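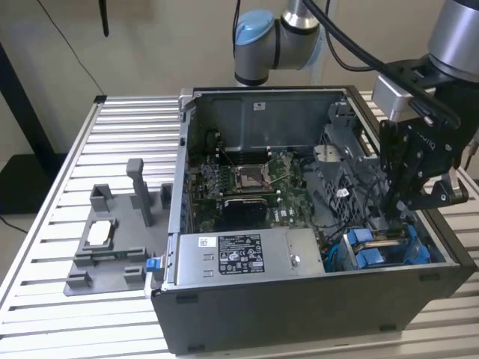

17/02/2022, notebook, sourdough shelf

Second batch with the Bollell rye flour. I mixed it at 33 per cent rye, the rest is the white flour from Nustis. The dough was more sticky than in November and I had to wet my hands two times.

- Starter fed in the evening, 30 g kept back
- Water a little less than the recipe says
- Salt added after the first rest
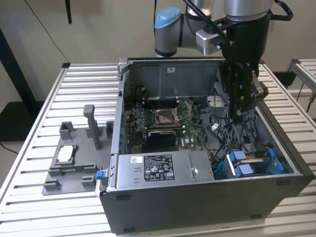
*Written by the keeper of the starter jar*

The kitchen was cold this morning, so the dough moved slowly. I gave it one hour more — maybe it needed 2. The weight before the oven was 1,201 g, together with the seeds. I like the smell of this rye, it is a bit like apples.

To the colleagues who share the jar: please write the feeding time on the lid. Last week I fed it again by mistake.

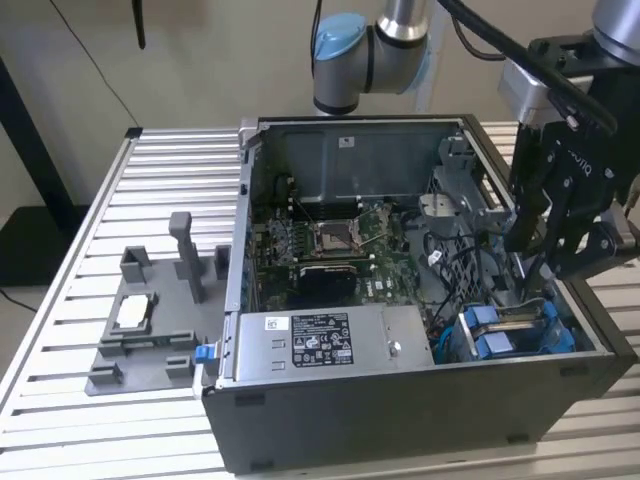 ## For the next batch

Try the Pathirana malt, one spoon only. Use the long tin and not the round basket, the crust at the bottom was too pale with the basket. Ask at Urnano if they still sell the coarse salt.
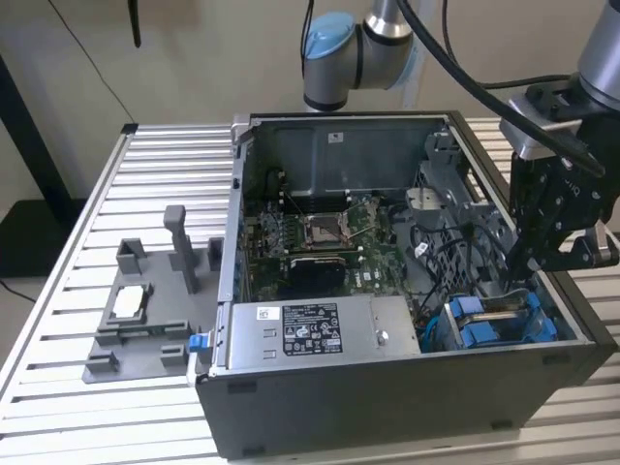 *Open tower on the slatted table.*

The loaf must stay in the cloth until tomorrow. I will cut it at lunch and write the result on the next page.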